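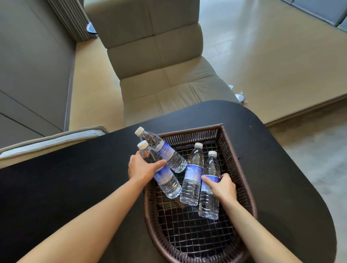
How many bottles should go in one basket?

Four half-size water bottles is a comfortable number for the small woven baskets. You can get five in if you stack them, but then the top one rolls when somebody picks the basket up, and you end up carrying it with your chin.

Table Water and Baskets at Pralley House
Gallery page, compiled by Kazimiera Krawczyk

These are notes and pictures on how we put out drinking water in the meeting rooms at Pralley House. The page started as a short list taped inside the store cupboard door. People kept asking for a copy, so it has been moved here and has grown a little each January, when we go through the rooms and replace what is worn.

The house has 11 rooms that can be booked. Most of them get water on the table as part of the booking. The two largest, Poden and Krajewska, have their own dispensers and are not covered on this page.

The baskets

We use open woven baskets in dark brown. They came from Pratalska, a household goods shop that used to be on the corner and has since moved out to the ring road. The first lot cost more than plastic trays would have, but they look right on a dark table and they don't make a noise when you set them down.

A wire bottom is better than a solid one. Crumbs and drips go through it and you can wipe the table underneath in one go. The drawback is that narrow things tip over. A full bottle stands on wire mesh well enough if you leave it alone. Glasses do not, so glasses travel on a tray.

Shake the baskets out over the sink at the end of the day. The woven strands catch lint and bits of paper. If a strand has come loose, tuck it back in. If it has snapped, trim it close with the kitchen scissors and put the basket at the back of the shelf so it gets used last.

Please don't soak them. A damp cloth and a dry cloth are enough. One was left in a sink overnight in the fall and never went back to its proper shape. It now holds dusters.

Filling a basket

Lay the bottles in from the back and work forward. It doesn't matter whether they stand or lie down for the trip along the hall. Lying down is steadier with two or three bottles, and standing takes up less room once you get to four. Check that each cap is tight before it goes in.

Carry the basket with both hands under the long sides. The rim is for show and will stretch if it takes the weight.

Taking them out

Put the basket on the table first, then unload it there. Use both hands if you like, one bottle in each. It is quicker, and the basket stays level while it empties. Hold a bottle low on the label or up at the shoulder. The thin plastic in between gives when you squeeze it, and if the cap isn't fully closed you will get water on your sleeve.

Along the wall or in the middle

There are two ways to lay out the table, and which one you use depends on the booking.

For a meeting where people sit on all sides, the basket stays in the middle with the bottles in it and everyone helps themselves.

For a talk or a class, where the table is pushed back, the bottles come out of the basket and stand in a row against the wall.

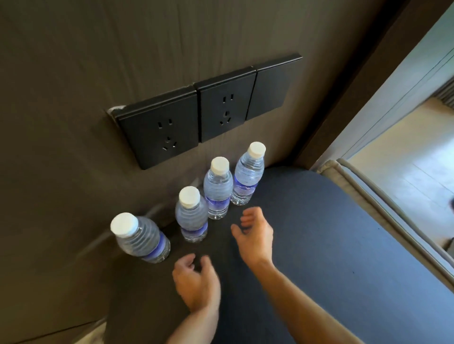 Start the row at one end and work toward the other, keeping each bottle an inch or two off the paneling. The wood marks if wet plastic sits against it for a whole afternoon, and we have had the Poden side re-oiled once already. Leave a finger's width between bottles so that a person can lift one without knocking the next. Turn the labels to face the room if you have time. It makes no difference to the water, but the row looks tidier from the door.

The basket goes back to the cupboard or under the table. Don't leave it on the table empty, as people put cups and used napkins in it.

The dark tabletops

Dark tops show everything. Rings are the main trouble, followed by fingerprints. Wipe with a barely damp cloth, then again with a dry one, going the long way. No spray polish. It leaves a film that bottles slide on, and the next person to lean on the table gets it on their cuffs.

If there is a ring that won't shift, leave it and write the room name in the book. Somebody will see to it on the next round.

After the booking

Unopened bottles go back on the shelf, at the front. Opened ones are emptied into the plants by the stairs or down the sink, then crushed with the cap back on and put in the recycling crate. Please check under the chairs. There is nearly always one there.

Count what is left on the shelf and write it on the card. Last year we got through 369 bottles in the small rooms alone, and we ran out twice because the card had not been filled in. When the shelf is down to the last case, tell the front desk before noon and the new ones will be there the next morning.

Ordering

Any still water in a clear bottle with a screw cap will do. Please get the same kind for the whole room. Mixed bottles on one table look like leftovers, and people tend to avoid whichever one doesn't match. Sparkling is only ordered when a booking asks for it, and it is kept on the lower shelf with the long-life milk.

Spare baskets are on the top shelf, behind the tablecloths. The step stool is kept in the Krajewska room.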